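Hurnadel Quilted Blanket, Gray
Sold by Magesa Home Textiles

Item 900-16
In stock in gray. Other colors are listed on the Hurnadel range page.

The Hurnadel is a large quilted blanket for a bed, a sofa or the floor of a work area. It comes in one size and one weight. The face is gray, with rows of small raised stitches and thin white lines running across them in a loose grid of curved squares. You can feel the stitches when you run a hand over the fabric. It has a soft, slightly nubby surface and does not slide around the way a satin-finish quilt does.

We first sold it as a bedspread only. Then orders started coming in from people who sew, and they were buying it for the workroom. A quilted blanket makes a good soft ground for sorting fabric, laying out pieces before they are joined, or going through a pile of old jeans to see which legs are worth keeping. Blue denim shows up well against the gray, and so do light fabrics in cream or beige. Cut edges that would get lost on a patterned cover are easy to find.
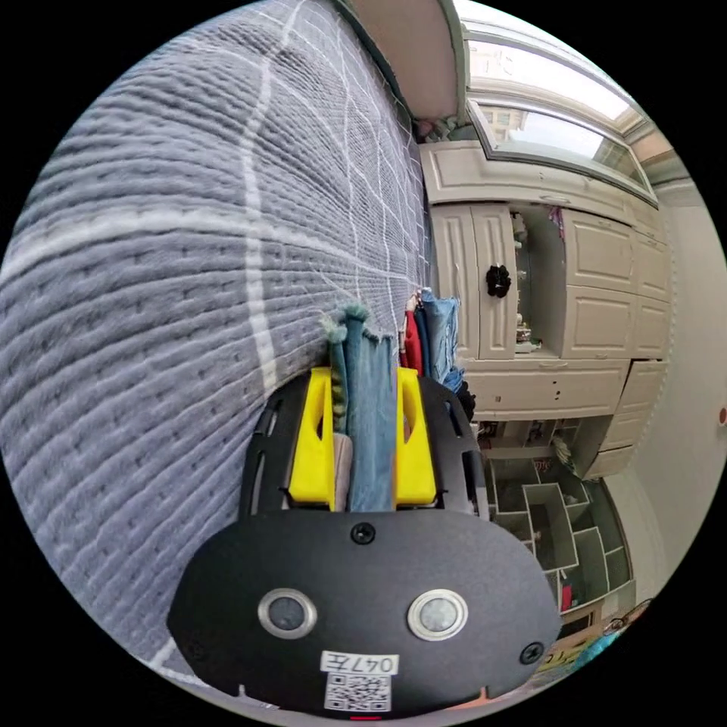
If you plan to use it for sewing or mending, expect it to pick up lint and thread ends. Frayed denim sheds more than most cloth. Shake the blanket out first, then go over it with a lint brush in the direction of the stitch rows. Going across the rows pushes the fibers down between the ridges and they are harder to get out after that. A rubber glove works too.

Loose threads
Some blankets arrive with a few white threads hanging near an edge. These are tails from the quilting thread. Trim them with small scissors, close to the fabric. Do not pull them. If you find a line of stitching that has come open, write to us with your order number and we will replace the blanket.

Washing
Machine wash cold, gentle cycle, by itself. A household machine with a small drum will be too tight, so use a large front loader or take it to a laundromat. No bleach and no fabric softener. Tumble dry on low or hang over two lines. It takes roughly 11 hours to dry on the line in mild weather. Wash new denim separately before you lay it on the blanket while damp, as the blue can transfer.

Ironing
Not needed. A hot iron flattens the raised stitches.

Storage
Fold it loosely and keep it in the cotton bag it ships in. Heavy boxes on top will leave creases that last until the next wash.

Goes with
Denano pillow cover, gray
Prernumine lint brush, long handle
Magesa cotton storage bag, spare

Shipping and returns
Orders leave the warehouse within nine working days. Unused blankets can be sent back within 16 days of delivery, in the original bag. Blankets that have been washed or cut cannot be returned unless there is a fault in the stitching.

Questions about this item go to Mwanahawa Mussa at the Magesa order desk. Please put the item number in the subject line.

Page updated April 12, 2018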